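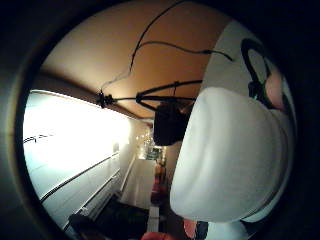 I've kept this blog going since August, and most weeks I write it out longhand first. Last week I tried talking it through before I typed anything. A microphone hanging from a boom arm, with its cables running overhead, makes me sit up and finish my sentences. I got 200 words in 2 minutes, and I kept 170 of them. By hand that takes me most of an evening.

The trouble is that spoken sentences all start with "so" or "and." I took out every one I could find and read it again the next morning.

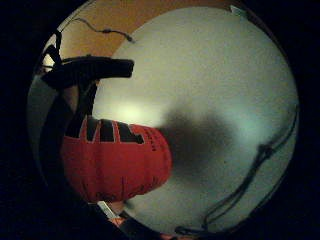 ## What I do now

I talk first, then type it up the same day while I still remember what I meant. I keep the notes in Pallby, which is plain and doesn't try to fix my spelling. If a paragraph goes past 90 words I split it.
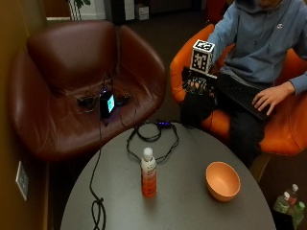

Typing it up is also when I cut the parts that were only me warming up. The first few lines nearly always go. I'm going to try the Zusimitz trip post this way next, all in one sitting.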